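Desk talk, my notes, 22 July 2026

Okay, say hi, thank Ingrid for the intro, get water. Then ask the room who can reach a pen that works right now without standing up. Wait for the groans!

My story first (keep it short). Back in May I emptied every drawer in our Whitlock office and tipped the pens out on the floor. 193 of them. Telma tested them all with me and we filled a trash bag with the dead ones, and I still couldn't find one the next morning when the phone rang. So the problem was where they lived, and that's my whole talk, really.
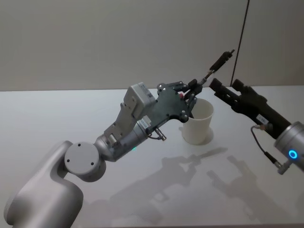 I'm a cup person now. Karim keeps sending me links to fancy desk organizers with nine compartments, and I love him, but I never remember which slot is for what. A plain white paper cup like the one on this table does me fine. It's wide at the top so you can drop things in without looking, and if ink gets all over it you grab another one (pause, show the inky one from my bag).

Next bit is the rule I use at home. Three things in the cup, tops. One marker, one pen, one pencil. Juniper will want to argue about scissors, let her, it's a good argument and it wakes people up.

Then strays. A pen on the table is a pen on its way to the floor, at least in my house.

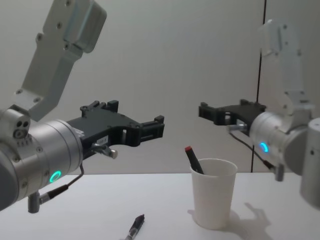 Marker in the cup, black pen still out on the table

Ask: who puts the pen back, the last person who used it or the next person who sees it? Take a few answers. I say whoever sees it. Sohail disagrees, hand him the mic.

Cups are by the door, take one home.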